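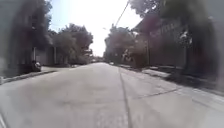
Betonstraße (Wohnstraßenbau)

Eine Betonstraße ist eine Straße, deren Fahrbahndecke aus Zementbeton besteht. Im engeren Sinn bezeichnet der Begriff die schlichte Variante für Wohngebiete, die weder Ruhm noch Mautstellen kennt und von ihren Anliegern meist erst wahrgenommen wird, wenn sie Risse bekommt. Vom Autobahnbau unterscheidet sie sich durch geringere Deckendicken, eine sparsamere Entwässerung und ein deutlich niedrigeres Interesse der Fachpresse.

Aufbau

Die Decke liegt auf einer Tragschicht aus Schotter oder verfestigtem Kies, darunter folgt der Untergrund, über den in der Bauphase gestritten und danach geschwiegen wird. In Wohnstraßen wird häufig unbewehrt gebaut. Der Beton trägt die Last dann allein und verteilt sie als starre Platte auf eine große Fläche. Asphalt gibt nach und verformt sich, Beton hält lange still und bricht dann.

Die Oberfläche wird nach dem Einbau mit einem Besen quer zur Fahrtrichtung aufgeraut. Dieser Besenstrich soll die Griffigkeit sichern. In den Fahrspuren ist er nach einigen Jahren abgefahren, an den Rändern, wo niemand ihn braucht, bleibt er oft jahrzehntelang erhalten.

Fugen

Beton schwindet beim Erhärten und bewegt sich mit der Temperatur. Man kann ihm das nicht verbieten, man kann ihm nur vorschreiben, wo er reißen soll. Diesem Zweck dienen die Fugen. Die Längsfuge verläuft in Fahrtrichtung, bei zweistreifigen Straßen gewöhnlich nahe der Mitte, und wird von Autofahrern gern als Fahrbahnmarkierung missverstanden, was in schmalen Wohnstraßen keinen Schaden anrichtet. Querfugen teilen die Streifen in einzelne Platten.

Man unterscheidet Scheinfugen, die nur den oberen Teil der Decke einkerben und den Riss darunter lenken, Pressfugen zwischen zwei Betonierabschnitten und Raumfugen, die der Platte tatsächlich Platz zur Ausdehnung lassen. Gefüllt werden sie mit Vergussmasse oder Profilen. Die Vergussmasse hat eine begrenzte Lebensdauer, die in der Unterhaltsplanung regelmäßig überschätzt wird. Ist sie spröde, übernehmen Sand, Moos und Löwenzahn die Abdichtung, mit wechselndem Erfolg.

Risse und Ausbesserungen

Ein Riss, der sich an die Fuge hält, gilt nicht als Schaden. Alle übrigen werden nach Richtung und Breite eingeteilt. Querrisse entstehen oft durch zu große Plattenlängen oder zu spät geschnittene Fugen, Längsrisse durch Setzungen am Rand, Eckabbrüche durch Müllfahrzeuge. Letztere Erklärung ist in der Literatur umstritten und bei Anliegern nicht.

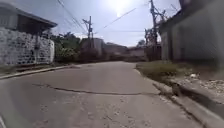

Für die Instandsetzung stehen mehrere Verfahren zur Verfügung. Schmale Risse werden gereinigt und vergossen, breitere aufgeschnitten und mit Mörtel geschlossen. Hohl liegende Platten lassen sich durch Unterpressen anheben, wobei das Ziel die ursprüngliche Höhe ist und das Ergebnis gelegentlich darüber liegt. Als letzte Maßnahme bleibt der Austausch einzelner Platten. Der neue Beton ist zunächst heller als der alte und bleibt es länger, als alle Beteiligten versprochen haben. Wird mit Asphalt geflickt, ist er dunkler, und die Frage erübrigt sich.

Leitungsarbeiten sind ein Sonderfall. Wer an ein Rohr will, muss die Decke auftrennen, und wer sie aufgetrennt hat, schließt sie nach eigenem Stil. Ältere Straßen zeigen daher ein Flickenmuster, aus dem sich die Reihenfolge der beteiligten Versorger ablesen lässt wie Jahresringe — nur ohne deren Regelmäßigkeit.

Bordstein und Seitenraum

Den Rand der Fahrbahn bildet in der Regel ein niedriger Bord aus Beton. Er führt das Wasser, stützt die Kante und erklärt, wo die Straße aufhört. In vielen Wohngebieten schließt sich ein Gehweg an, anderswo nur ein Streifen aus Erde und spärlichem Gras, der bis an die nächste Haus- oder Gartenmauer reicht. Die Zuständigkeit für diesen Streifen ist meist eindeutig geregelt, und zwar in einem Dokument, das gerade niemand zur Hand hat. Bewachsen wird er trotzdem.

Im Seitenraum stehen auch die Masten der Freileitungen, sofern diese nicht unter die Erde gelegt sind. Holzmasten mit Querträger sind günstig und leicht zu besteigen. Ihre Leitungen verzweigen sich über der Straße zu den einzelnen Häusern und setzen der Höhe von Bäumen und Umzugswagen eine praktische Grenze. Der Baumschnitt rund um die Drähte folgt technischen Regeln, gestalterischen nicht.

Das Beispiel Fekholm

Als oft angeführter Fall gilt die Siedlung Fekholm, deren Straßennetz vollständig in Beton ausgeführt wurde. Es umfasst 14 Straßen mit einer Gesamtlänge von 2.127 Metern, was rechnerisch kurze Straßen ergibt und in der Wirklichkeit auch. Die längste, der Briltoner Weg, ist nach dem Nachbarort Brilton benannt, führt allerdings nicht dorthin. Gebaut wurde in zwei Abschnitten. Der erste verwendete Platten von etwa 12 Metern Länge, die wie vorgesehen lagen und wie nicht vorgesehen in der Mitte rissen. Im zweiten Abschnitt wurden die Platten kürzer.

Für die Sanierung der Fugen kam die Vergussmasse Joo zum Einsatz, die sich in der Sommerhitze als anhänglich erwies, vor allem gegenüber Schuhsohlen. Der Verguss musste im folgenden Juni nachgearbeitet werden. Eine vorgeschlagene Überbauung mit Asphalt wurde abgelehnt, weil die Bordsteine dafür zu niedrig waren und ein Anheben der Bordsteine die Garageneinfahrten in Rampen verwandelt hätte.

Bewertung

Zugunsten der Bauweise werden die lange Nutzungsdauer und die helle Oberfläche genannt, die sich in der Sonne weniger stark aufheizt als Asphalt und nachts das Laternenlicht besser zurückwirft. Gegen sie sprechen die höheren Baukosten, die lange Sperrzeit bis zur Verkehrsfreigabe und das rhythmische Geräusch beim Überfahren der Querfugen. Anwohner beschreiben es anfangs als störend, später gar nicht mehr. Rollschuhläufer urteilen strenger.

Bei tief stehender Sonne kann die helle Decke blenden, besonders in Straßen, die geradlinig auf den Horizont zulaufen. Abhilfe schaffen Bäume, deren Wurzeln sich dann den Platten widmen.

Siehe auch

Fahrbahnplatte
Fugenverguss
Hochbord und Tiefbord
Ninar-Verfahren (Unterpressen von Betonplatten)
Waschbeton

Stand des Artikels: 09.09.2020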